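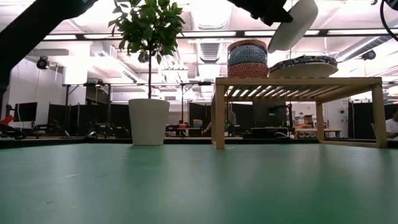 Setting the table, one honest failure at a time

Lab Notes / Manipulation

Robots have been stacking blocks for so long that one begins to suspect the blocks of helping. Jinlong Deng and Ximeng Peng would like everyone to move on to crockery, and their Hekcombe project, now in its second round, is the argument for doing so.

The method is called Ryu. A policy trained on human-guided demonstrations usually learns to copy whole motions, including the bits where the human was dithering. Ryu cuts each demonstration at the moments when a gripper closes or opens, then trains on the pieces with the dithering weighted down. At run time the robot picks the next piece from what its cameras see, so a bowl that has slid a little to the left is a new starting point and the old plan is quietly dropped.

The training set is 398 demonstrations, small by current standards and large by the standards of whoever had to sit there and do them. The task is tidying: bowls, dishes and woven coasters, some on the green tabletop and some up on a slatted wooden rack, with a potted plant standing next to it all. Bowls are harder than they look. The rims are thin, they come in assorted patterns, and a stack of two looks a lot like one bowl with ambitions.

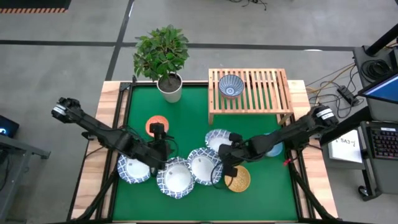 Peng's favorite result is the least flattering one. On full tidying runs, Ryu finished 63 percent without a person stepping in. The whole-motion baseline, given the same demonstrations, got through 4 percent, and Deng suspects it of luck. Most of the remaining failures happen with both arms working close together over the middle of the table, where each one politely blocks the other's view — a problem familiar to anyone who has shared a kitchen.

Round three starts in September at Plurkeck, with a different table and three objects the policy hasn't met. The write-up and the failure clips are on the Ondier project page. Deng recommends the clips.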